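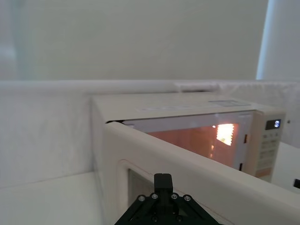

Figure 3. The oven with its door open and the cavity light on.

3.2 Legibility of the closed and open states

Participants in the May sessions were asked to tell, before touching anything, whether the oven was ready to be loaded. Of the 101 participants, most looked first at the light in the cavity and only later at the display. This agrees with the earlier observation of Ekanayake, who worked with older users in shared kitchens.
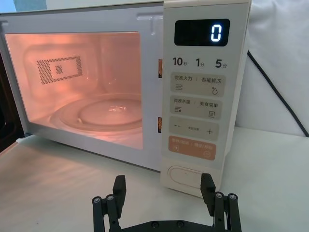 The labels on the panel are a second matter. Our participants did not read Chinese, so the numerals of the quick-time row were the only printed marks they could use without help. The buttons for power and defrosting were often confused — seven persons pressed one when they wanted the other.
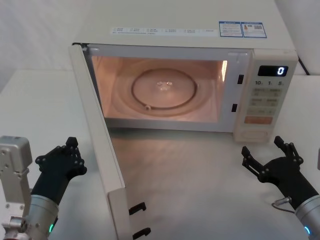

Loading was done with a soup bowl of grey stoneware. Participants who placed the bowl in the centre of the turntable took less time than those who corrected its position afterwards, but the difference was small and we do not interpret it further. Closing the door was judged easy by nearly all. Opening it received a lower score, and this behaviour is discussed in Section 4.
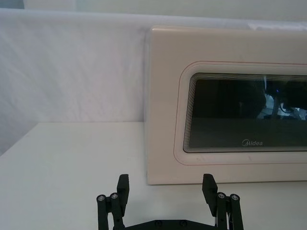 Figure 4. Left part of the oven front, with the viewing window and the maker's logo.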